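The Room at the Back

Els Kuipers took the flat above the ironmonger's in Tilteo because it was cheap and because the bus to Zarei stopped outside. She had 98 left in her account after the deposit and she did not tell her brother this when he rang.

The landlord was a man called Gerrit Desmet. He met her on the stairs on a Wednesday with the keys in one hand and a loaf in the other. He told her the boiler was temperamental and that the man before her had worked nights at Kodent and had never complained.

"Did he leave anything?" she asked.

"A few things. I put them on the landing. Take what you want."

There was a kettle without its lid, a bag of clothes pegs and a shoebox full of letters. She took the kettle and the pegs. The letters she left where they were, and every time she went out to the shops she stepped over them.

She slept badly that first week. Lorries came through before five, heading for the quarry at Drarkent, and the windows shook in a way that was worse than the noise. She lay and listened and thought about the letters. They were in the same handwriting, all of them, in blue ink, and none of them had been opened.

On the Friday it rained and the landing roof let in water, so she brought the box inside. That was the reason she gave herself. She put it on top of the wardrobe, and then on the kitchen table, and then back on the wardrobe.

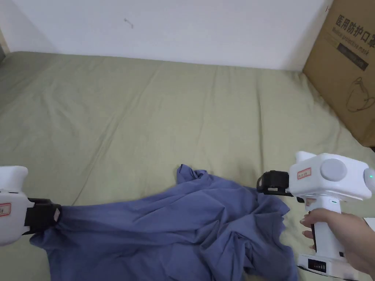
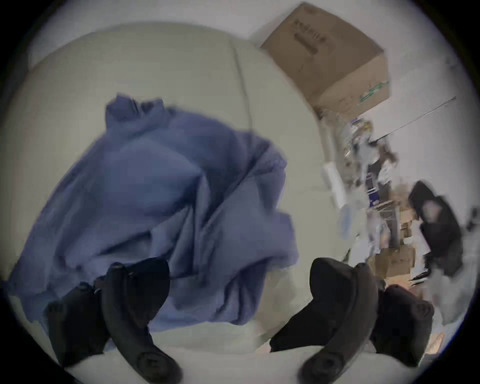
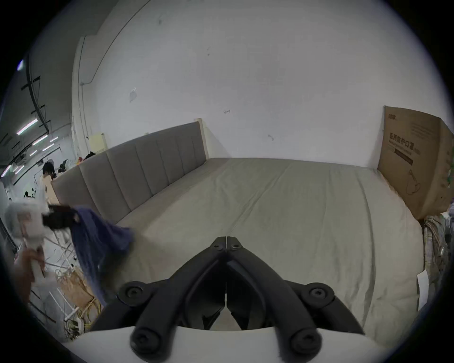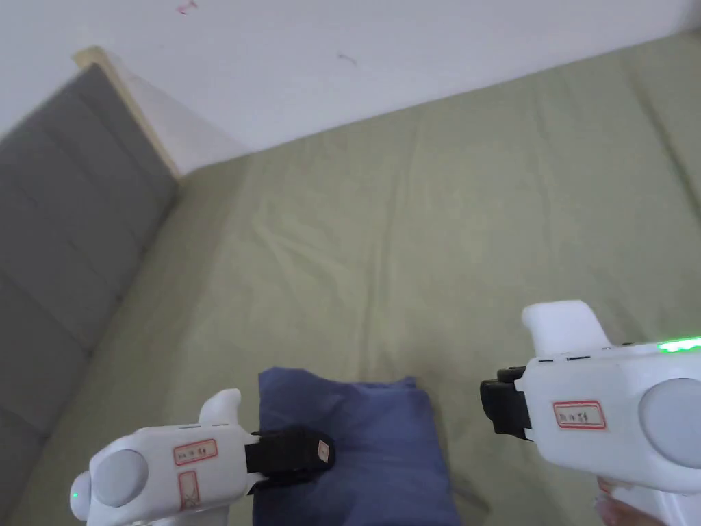 Blue cloth and grippers, for "The Room at the Back".

Gerrit came up the next week to look at the boiler. He knelt in front of it for a long time with a torch in his mouth.

"The man who was here," Els said. "Where did he go?"

He took the torch out. "Drarkent, I think. He had a sister there."

"Somebody wrote to him. He didn't open any of them."

"That would be the sister."

He hit the pipe twice with the heel of his hand and the boiler lit. He stood up slowly, wiped his knees and said that if it went out again she should do the same, but not too hard.

After he had gone she took the top letter and looked at the back of it. There was an address, a street and a number, nothing more. She had meant to go into Zarei that afternoon to ask about work at the laundry. She put the box in a carrier bag and stood at the stop on the other side of the road.

The bus to Drarkent took most of an hour. It went up past the reservoir and through a village where the driver got down to buy cigarettes. Els held the bag on her lap. An old woman across the aisle offered her a mint and she took it.

The street was easy to find. The house had a green gate and a bicycle lying in the grass. She rang, and a man came to the door in his socks. He was younger than she had expected, with flour up to his elbows.

"I live in your flat," she said. "In Tilteo. You left these."

He looked into the bag but did not reach for it.

"She knows I never read them," he said. "I told her when I came."

"Do you want them, then?"

A woman's voice called from inside the house, asking who it was. He turned his head and seemed to think about what to say.

"It's the post," he called back.

He took the bag then. He asked whether the boiler was still going out and she said it was. He told her to hit the pipe, and she said she knew about the pipe.

There was a while to wait for the bus home. She sat on the wall by the stop with her coat buttoned up - it was colder here than in the valley - and watched the quarry lorries go down the hill, one after another, with their lights on.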